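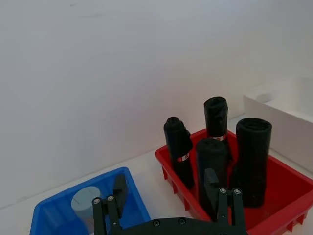
Tellivdale Obituary Index

The Tellivdale Obituary Index is a finding aid to obituaries, death notices and cards of thanks printed in newspapers serving Tellivdale and the neighboring town of Jadbridge. It was compiled by Wilma Van Leeuwen and later revised by Koen Van Loon. The index is used mainly by family historians and by county offices tracing next of kin. It contains 2,103 entries.

Contents

Scope
Structure of an entry
Name order and spelling
Compilation
Revision
Access
Limitations

Scope

The index covers persons who died in Tellivdale or Jadbridge, persons buried there, and former residents whose deaths were reported in the local papers. It does not cover news stories about accidents, inquests or estate sales unless the story also gives the date of death and the names of survivors. Memorial verses printed on the anniversary of a death are left out. Cards of thanks are included only where no other notice for the same person was found, and these entries are marked CT.

Stillbirths and infant deaths are entered under the family name, with the given name if one was printed.

Structure of an entry

Each entry fills a single line and has six fields: surname, given names, birth surname, date of death, place of burial, and source. A field for which the notice gives nothing is filled with a dash. The source field holds a short title for the newspaper, followed by the issue date, page and column.

The date of death is taken from the notice and is not checked against civil records. Where a notice says only that a person died "last Tuesday" or "on the 4th," the compiler worked out the full date from the date of the issue and put it in square brackets. Ages are not recorded. Survivors are not listed, but a plus sign after the source shows that the notice names children or siblings.

A married woman is entered under her last married name, with a cross-reference from her birth surname. If she had been married more than once, there is a cross-reference from each earlier married name that the notice gives. Women identified in print only by a husband's name, as in "Mrs. John Smith," are entered in that form, with the given name added in brackets if it was found in a later notice.

Name order and spelling

Surnames with a separate prefix are filed under the prefix, so that Van Leeuwen and Van Loon both appear under V. Spaces are ignored in filing.

Spelling follows the printed notice. Accents and other marks are kept where the newspaper printed them and are ignored in sorting. The Nghiêm family appears in the papers both with and without the circumflex, and the index places all of its members in one run. Lamine occurs both as a surname and as a given name. Entries in which the order of the two names could not be settled are listed twice.

Nicknames printed in quotation marks are kept in the given-name field after the formal name.

Compilation

Van Leeuwen began with bound newspapers and wrote each notice on a separate card. The cards were sorted by surname and typed in alphabetical order. Notices for the same person in two papers were joined in one entry, with the fuller notice cited first. Where the two differed on the date of death, both dates were given.

Revision

Van Loon compared the typed index with microfilm copies of the newspapers. The revision added 119 entries, most of them from Jadbridge issues missing from the bound set, and removed 30 duplicates. Duplicates had arisen chiefly from variant spellings and from notices reprinted in a later issue with corrections. The revised index also added the page and column to citations that had given only the issue date.

Access

The index is available as a printed volume and as a plain text file. The text file follows the field order of the printed volume and separates fields with tabs. Neither version reproduces the text of the notices, which must be read in the newspapers.

Limitations

Some issues survive only in part, and pages known to be missing are listed in an appendix. Absence from the index does not show that no notice was published. Paid notices placed in papers outside the two towns were not searched.

Page last revised June 21, 2026.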